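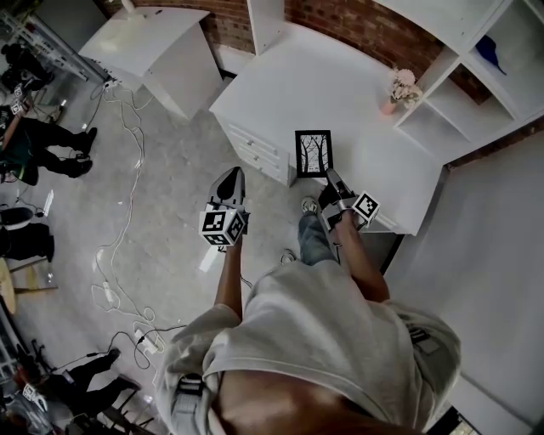 Varholm Khaemba
Workshop and equipment columnist

So you want to buy a pair of hand-held grippers and teach a robot to tidy a desk. Lovely. Before the card comes out, a few tips from someone who has done the budget in the wrong order.

Price the room first. The grippers are the fun part of the quote and everyone reads that line twice. Then comes the desk, the shelves, the power, and a floor you can stand on for an afternoon. My first quote for a Femura pair came to $1589, and I had it approved before I'd thought about what the grippers would be gripping.

Count your outlets, then assume you're short. Cables breed. A power strip on a concrete floor does the job, but the loops of cord will find the one spot where people want to put their feet. Budget for floor covers and a bag of hook-and-loop ties. They cost less than a lunch, and yet they're always the first thing struck off the list.

Buy dull furniture. A plain white desk with drawers and round knobs gives you a flat top, something to pull and something to shut. Open cubbies are good value too, as they give you high and low places to put things away. Skip anything you'd be sad to see scratched. A gripper has no respect for your grandmother's sideboard.

Buy props second-hand. A small picture frame, a little vase of pink flowers, that sort of thing. Get two of anything breakable. I keep a bin of thrift-store odds and ends labelled Mollis, after the first vase, which had a short career.

Look after the marker cubes. The black-and-white squares on top of each gripper have to stay clean and flat. Order spare printed faces with the grippers, when shipping is already paid, and store them in a rigid box. Wipe with a dry cloth. Do not let anyone "touch one up" with a felt pen.

Think about who's in the room. If several people are working at once, plan for clear floor between stations, and put the stools and chairs where no one has to back into them. I allow 60 minutes of set-up for the first day and I've never had any left over.

Dress for reaching. Loose T-shirt, flat shoes. You'll be bent over that desk with both arms out in front of you, and a stiff jacket gets old quickly. Short turns help: we swap every 6 trials, and the grumbling has gone down to its normal level.

Leave some money for May. Our financial year turns over in June, and May is when every screw, strap and battery in the building decides to go. I keep a line in the spreadsheet called "colour-matched bolts" so that no one asks what it's for.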